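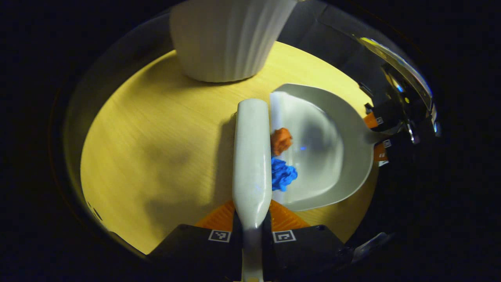
What does the table clearing post involve?
The post holder sweeps small debris from tabletops with a brush and dustpan, empties the pan, and leaves the surface ready for the next group. All work is done at table height. Floors are covered by a separate contract.

Esano is recruiting 2 part-time table clearers for its craft rooms. Applications close on 03/01/2020.

Hours and pay
22 hours a week, worked in blocks between sessions. Pay is by the hour and is confirmed in the offer letter. The posts run until the end of July, with a possible extension.

Duties
Sweep crumpled scraps and lumps of modelling material from the table into the dustpan. Work from the far side of the table towards the pan.
Keep the lip of the pan flat on the wood while sweeping. A raised lip lets small pieces pass underneath.
Sort recoverable material by colour before emptying the pan. Mixed colours go to waste.
Lift pots and vases before sweeping near them. Do not slide them across the grain.
Wipe the pan after each table and hang it up at the end of the block.
Record any scratch or stain on the table sheet.

Equipment
Brushes and plastic dustpans are supplied, as are gloves on request. The table in the main room is wooden and round, so the usual method of sweeping to a straight edge does not apply. The pan is set down on the tabletop and the debris is brought to it.

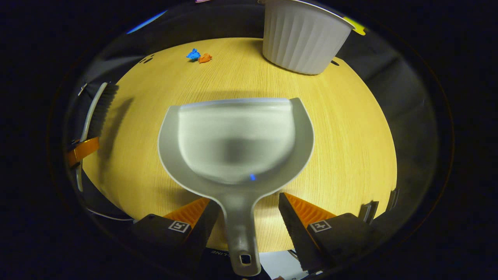
Antigoni Vasilakis, commenting on the previous notice, wrote that a pan with a wide, shallow scoop suits a round table but has to be carried level, and that applicants should be told to empty it between tables. The duties have been amended: the pan is to be emptied after every table, whatever the amount in it.

Requirements
Able to stand for the length of a block and to reach across a table.
Careful handling of pottery.
Basic written English for the table sheet.
Previous cleaning work is useful but not required. Training is given on the first shift by Spyros Tsakiris.

How to apply
Send a short letter and the name of one referee to Ourania Papadakis at the Esano office. State which blocks you can work. Shortlisted applicants will be asked to clear one table as a practical test. Travel costs for the test are not refunded.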